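Vormachen (Robotik)

Als Vormachen, auch Lernen durch Vorführung oder Programmieren durch Vormachen, bezeichnet man in der Robotik Verfahren, bei denen ein Mensch einem Roboter eine Aufgabe zeigt und der Roboter daraus ein eigenes Verhalten ableitet. Gezeigt wird entweder von Hand, indem die Person den Arm anfasst und führt, oder per Fernsteuerung über ein Eingabegerät. Im Englischen sind die Ausdrücke learning from demonstration und imitation learning verbreitet, in der deutschsprachigen Werkstattpraxis sagt man meist schlicht »Teachen«, obwohl dieses Wort ursprünglich nur das Speichern einzelner Bahnpunkte meinte.

Das Verfahren gehört zu den reizvollsten Gebieten der Automatisierungstechnik, denn es holt Menschen an den Roboter, die eine Arbeit seit Jahren beherrschen und nie eine Zeile Code geschrieben haben. Wer weiß, wie man einen Gummiring greift, ohne ihn zu verkanten, kann dieses Wissen mit den eigenen Händen weitergeben!

Abgrenzung

Vom klassischen Teach-in unterscheidet sich das Vormachen durch den Umgang mit den Aufzeichnungen. Beim Teach-in wird eine Bahn gespeichert und unverändert abgefahren. Liegt das Werkstück ein Stück weiter links, greift der Roboter daneben. Beim Lernen aus Vorführungen dienen viele ähnliche, aber nie ganz gleiche Durchgänge als Material für ein Modell, das aus Kamerabildern und Gelenkstellungen die nächste Bewegung vorhersagt. Die Übergänge sind fließend, und manche Anlagen mischen beides: eine fest gespeicherte Anfahrt, danach ein gelernter Griff.

Ebenfalls abzugrenzen ist die reine Teleoperation, etwa beim Umgang mit gefährlichen Stoffen. Dort bleibt der Mensch dauerhaft in der Schleife, und die Aufzeichnung ist allenfalls Nebenprodukt.

Verfahren

Handführung

Bei der Handführung (kinästhetisches Vormachen) wird der Arm in einen nachgiebigen Modus geschaltet. Die Steuerung gleicht das Eigengewicht der Glieder aus, sodass sich der Arm mit wenig Kraft bewegen lässt. Die vorführende Person spürt unmittelbar, wo ein Gelenk an seine Grenze kommt, und findet oft erstaunlich schnell elegante Wege um Hindernisse herum.

Schwierig wird es bei zwei Armen. Eine Person kann zwar mit jeder Hand einen Arm führen, hat dann aber keine Hand mehr frei, um die Greifer fein zu dosieren. Außerdem geraten die führenden Hände leicht ins Kamerabild. Ein Modell, das auf solchen Bildern trainiert wurde, kennt die Szene nur mit Menschenhand und reagiert im selbstständigen Betrieb mitunter unsicher.

Fernsteuerung

Bei der Fernsteuerung steht oder sitzt die vorführende Person neben dem Arbeitsplatz oder in einem anderen Raum. Gebräuchlich sind drei Arten von Eingabegeräten. Leitarme sind meist verkleinerte, leichte Nachbauten des Roboters, deren Gelenkwinkel direkt übertragen werden. Handgehaltene Regler aus der virtuellen Realität geben Lage und Richtung des Greifers vor, die Gelenkstellungen errechnet die Steuerung. Sechsachsige Drehknöpfe, wie man sie vom Konstruieren am Bildschirm kennt, sind langsamer, erlauben aber sehr feine Korrekturen.

Leitarme gelten für zweiarmige Aufgaben als besonders angenehm. Schon nach 20 Minuten Eingewöhnung greifen viele Neulinge kleine Teile so flüssig, dass das Zuschauen Freude macht. Ein Nachteil ist die fehlende Rückmeldung der Kräfte bei einfachen Geräten: Ob ein Ring im Greifer sitzt oder schon gequetscht wird, muss man sehen.
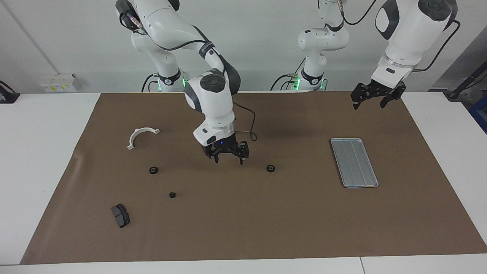
Der Weg der Hand muss dem Weg des Greifers übrigens nicht im Verhältnis eins zu eins entsprechen. Viele Steuerungen erlauben eine Untersetzung, bei der eine große Handbewegung eine kleine Bewegung am Werkstück auslöst. Für das grobe Anfahren wird sie abgeschaltet, für das Einlegen zugeschaltet. Geübte Vorführende wechseln zwischen beiden Stufen, ohne darüber nachzudenken, ganz ähnlich wie beim Schalten im Auto.

Passives Beobachten

Eine dritte Gruppe von Verfahren kommt ohne bewegten Roboter aus. Der Mensch erledigt die Aufgabe mit eigenen Händen oder mit einem handgehaltenen Greifer, und Kameras halten den Ablauf fest. Das geht schnell und lässt sich fast überall machen. Die Übertragung auf den Roboter ist dafür anspruchsvoller, weil eine menschliche Hand mehr kann als ein Greifer mit zwei Fingern und weil der Arm nicht jede Stelle erreicht, an die ein Mensch mühelos hinlangt.

Ablauf einer Aufzeichnung

Der Arbeitsplatz wird so eingerichtet, dass er sich gut wiederherstellen lässt. Üblich sind eine matte, einfarbige Unterlage und ein gleichmäßiges Licht. Die Kameras sitzen fest neben oder über dem Tisch, am Kopf des Roboters oder an den Handgelenken der Arme. Mehrere Blickwinkel zu kombinieren lohnt sich fast immer, da ein Arm beim Greifen regelmäßig genau das verdeckt, was man sehen möchte.

Eine Vorführung, im Fachjargon Episode, beginnt in einer festgelegten Grundstellung. Die vorführende Person erledigt die Aufgabe einmal vollständig, etwa das Einsortieren von Kleinteilen in eine Schale, und beendet die Aufnahme. Danach werden die Teile neu verteilt. Dieses Neuverteilen wirkt nebensächlich und entscheidet doch über vieles. Liegen die Teile jedes Mal am selben Fleck, lernt das Modell den Fleck. Bewährt hat sich, Lage, Drehung und Abstände in jeder Episode zu ändern und auch ungünstige Anordnungen zuzulassen, zum Beispiel einen Ring dicht an der Kante eines größeren Teils.

Gespeichert werden Gelenkwinkel, Greiferöffnung, Kamerabilder und Steuerbefehle mit gemeinsamen Zeitstempeln. Laufen die Uhren auseinander, verknüpft das Modell ein Bild mit der falschen Bewegung. Solche Fehler sind tückisch, denn in der Wiedergabe sieht alles sauber aus.

Hinzu kommt eine kurze Beschriftung in Worten, etwa »Bügel mit dem linken Arm aufnehmen und ablegen«. Ob links und rechts aus Sicht des Roboters oder der Kamera gemeint sind, sollte vor der ersten Aufnahme feststehen.

Güte der Vorführungen

Wie viele Episoden nötig sind, hängt von der Aufgabe ab. Für einen einzelnen Griff an einem immer gleichen Teil kommt man mit wenigen aus, für gemischte Teile in wechselnder Lage braucht es weit mehr. Die Menge allein hilft allerdings wenig. Zögern, Zurückrudern und zielloses Kreisen über dem Tisch werden mitgelernt.

Wertvoll sind dagegen Korrekturen. Rutscht ein Teil weg und wird in derselben Episode ruhig nachgefasst, lernt der Roboter, mit Missgeschicken umzugehen. Einige Arbeitsgruppen führen solche Zwischenfälle gezielt herbei, indem sie ein Teil während der Aufnahme verschieben. In der selbstständigen Ausführung zahlt sich das wunderbar aus - der Arm setzt neu an und macht weiter, als wäre nichts gewesen.

Unterschiede zwischen Vorführenden sind ein eigenes Thema. Die eine greift einen Bügel am Ende, der andere in der Mitte der Wölbung. Beides ist richtig, doch ein einfaches Modell, das zwischen beiden Griffen mittelt, trifft womöglich keinen davon. Neuere Modelle, die ganze Bewegungsabschnitte vorhersagen oder mehrere Lösungen nebeneinander darstellen können, kommen damit viel besser zurecht.

Beispiel: das Vorhaben Nultcombe

Ein anschauliches Beispiel liefert das Vorhaben Nultcombe, in dem unter der Leitung von Milan Van der Linden das zweiarmige Bereitlegen und Einsortieren von Ersatzteilen untersucht wurde. Die Aufgabenreihe umfasste flache und schwere Teile wie Bremsbeläge, leichte Kunststoffbügel und kleine Gummiringe, dazu Schalen aus Metall. Die Mischung war klug gewählt. Ein Bremsbelag verzeiht einen schiefen Griff, kippt aber beim Ablegen gern nach. Ein Gummiring wiegt fast nichts, rollt davon, wenn er auf der Kante landet, und verschwindet unter dem Greifer, sobald dieser sich nähert.

In der ersten Aufnahmerunde im Dezember entstanden 200 Episoden per Handführung. Die Gruppe wechselte danach auf Leitarme und brachte es auf mehr als 2000 weitere. Der Arbeitsbericht vom 17. Mai 2024 beschreibt ausführlich, wie sich die Bewegungen dabei veränderten: Die Wege wurden kürzer, und der zweite Arm, der anfangs meist gewartet hatte, begann schon zu greifen, während der erste noch ablegte.

Für die Aufzeichnung diente das Programm Isell, das Kamerabilder und Gelenkdaten auf eine gemeinsame Zeitachse bringt. Nach jeder Episode zeigte es den Durchgang in doppelter Geschwindigkeit, und die vorführende Person entschied sofort über Behalten oder Verwerfen. Diese unmittelbare Durchsicht gilt in der Gruppe als der größte Gewinn des ganzen Vorhabens. Ein kniffliger Punkt blieb der Raum zwischen den beiden Greifern. Unterschritt ihr Abstand 170 Millimeter, bremste die Steuerung beide Arme ab, was in den Daten als scheinbares Zögern auftauchte. Van der Linden ließ die betroffenen Abschnitte kennzeichnen und beim Training schwächer gewichten.

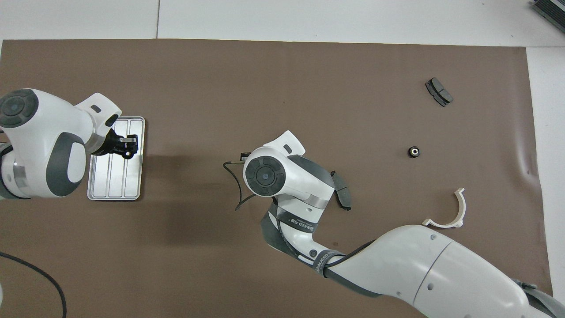 Anwendungsgebiete

In der Fertigung eignet sich das Vormachen vor allem für kleine Stückzahlen und häufig wechselnde Teile, bei denen sich eine klassische Programmierung kaum lohnt. Dazu zählen das Bestücken von Schalen und Trägern, das Zusammenstellen von Teilesätzen und das Beschicken von Prüfplätzen. Der Betrieb Wancombe etwa lässt neue Teilesätze von den Beschäftigten der Kommissionierung vorführen, die auch die Wiedergabe abnehmen.

In Laboren werden Röhrchen umgesetzt und Deckel abgeschraubt, im Haushalt wird an Tischabräumen und Wäschefalten geforscht. Gerade beim Stoff zeigt sich, wie weit das Verfahren trägt: Eine Falte lässt sich in Formeln nur mühsam fassen, vorgemacht ist sie in Sekunden.

Auch die Ausbildung profitiert. Die Lehrwerkstatt Khamphan setzt Leitarme im ersten Lehrjahr ein, noch vor dem Unterricht in Koordinatensystemen. Die Auszubildenden bekommen auf diese Weise früh ein Gefühl für Reichweite, Gelenkgrenzen und ungünstige Armstellungen, und der Andrang an den Geräten ist entsprechend groß.

Grenzen

Ein gelerntes Verhalten ist nur in der Umgebung der gezeigten Fälle verlässlich. Eine andere Unterlage, ein verschobener Kamerahalter oder tief stehendes Sonnenlicht können genügen, um die Trefferquote zu senken. Aufgaben mit engen Passungen verlangen häufig eine zusätzliche Kraftmessung, da Bilder allein den letzten Bruchteil des Weges schlecht erfassen.

Zudem ist schwer vorherzusagen, wie sich ein Modell in einer nie gezeigten Lage verhält. Die Sicherheitsfunktionen, also Geschwindigkeitsgrenzen, Schutzräume und Kraftabschaltung, werden deshalb getrennt vom gelernten Teil ausgeführt und gelten während der Vorführung ebenso wie im späteren Betrieb.

Siehe auch

Teach-in-Verfahren
Teleoperation
Zweiarmige Manipulation
Nachahmungslernen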